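Galleries > Bench Life > Small Glassware, Modest Ambitions

The teaching lab at Fillovholm owns 112 pieces of glassware, according to a list last updated by Shobha Naidu in a March of unclear vintage. Most of them live in a cupboard and are brought out when visitors need impressing. This gallery concerns one of the small ones, which gets asked for constantly and thanked never.

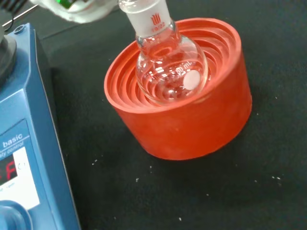 Can a round-bottom flask be put down without a ring?
Only if you enjoy chasing glass. A round bottom helps with even heating and is hopeless at standing up, so lab suppliers will sell you a ridged ring to sit it in.

The stepped ridges inside the holder look like a very small amphitheater, with the flask in the best seat. The white patch on the glass is for a label. Eirini Bakalis writes hers in pencil, in full, with units. Manolis Stergiou writes "stuff" and trusts his memory — we have met his memory.

The blue hotplate stirrer keeps the flask company on most benches here. We have two, and everyone has a favorite, and it is the same one. 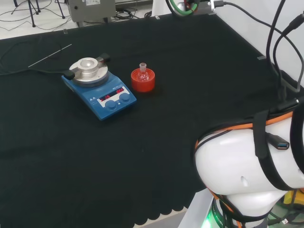
Reading time: 2 min

Black cloth under everything, with a wavy hem at the front that lends the bench a touch of dinner theater. Clips hold it at the edges. On top of the stirrer is the aluminum heating block, with a shallow round well in it, and the red display has its two readouts lit.

The flask waits in its ring a short way off. Glass goes on the heat last, and Antigoni Lazaridis will come across the room to remind you of this — from up to 10 benches away, by her own estimate.

Next gallery: condensers, and where the clamps went.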